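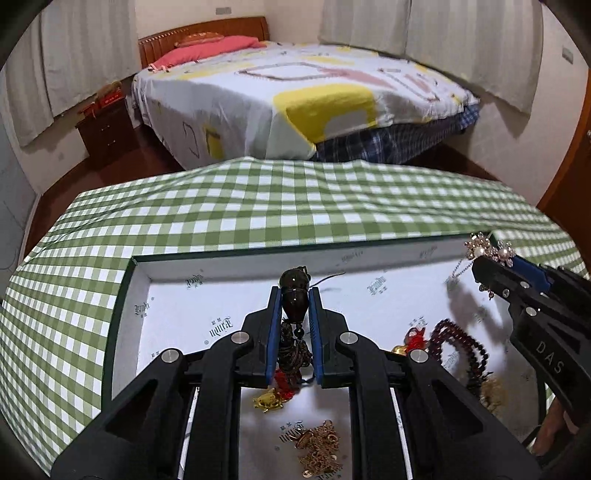 A gourd pendant with its tassel, a little gold turtle, and a brooch with white pearls.

In Defense of Keeping the Small Stuff
October 15, 2019

My aunt lived in the same house in Osthorpe for 32 years, and when she moved to a smaller place in August my cousins and I went over to help her pack. I was given the bedroom, which I thought was the easy job. The furniture was spoken for, the clothes were mostly sorted, and all I had left was the top drawer of the dresser. It took me longer than the rest of the room put together.

You probably have a drawer like it. Hers had hairpins, a thimble, a ticket stub from the Brarham ferry, two keys to I don't know what, and a great many little ornaments she never wore. I held up one thing after another and asked, "Keep?" and every single time she said yes and told me where it came from. After an hour of this one of my cousins put his head around the door and said, kindly enough, that she would have to let some of it go. She said she would think about it, in the voice she uses when she has finished thinking.

I have been on her side ever since, and I would like to make the case.

We are living through a great age of throwing things out. There are books about it and television shows about it, and I have enjoyed a few of them. I have gotten rid of three coffee makers and a rowing machine and have not missed any of them for a minute. But the advice always seems to go after the small things with the same broom as the large ones, and I think that is a mistake. A rowing machine takes up half a room. A charm takes up no more space than a walnut, and you could keep 1000 of them in a closet and still have somewhere to hang your coats.

People say you can take a photograph of a keepsake and then give it away, and the memory will stay with you. Maybe it works for them. I tried it with a cheap tin whistle I'd had since second grade, and I have not looked at that photograph once. The whistle I used to come across whenever I was hunting for batteries, and I'd pick it up, and there I would be – eight years old, on the back steps in Galtilwood, driving the dog crazy. I never went looking for that memory. It came up because my hand bumped into it.

My old neighbor Minoru Takagi used to repair clasps and chains at a shop called Ebihara, and he told me once that the plain, inexpensive pieces were the ones people were most anxious about. They would come back early to ask if the thing was ready. A customer with a really good necklace could leave it for weeks. I think of that when somebody tells me that an object is "only sentimental," as though sentiment were the cheap part.

I will grant that somebody has to deal with it all in the end, and that it may well be me. My cousin made that point too, over sandwiches, and he's right that a box of odds and ends means very little once the person who knew the stories is gone. So ask for the stories! I wrote hers down that afternoon on the backs of envelopes, as many as I could keep up with, and I've been meaning to copy them out neatly.

The drawer went with her, by the way. We taped it shut and carried it out to the car just as it was, and she rode the whole way with it on her lap.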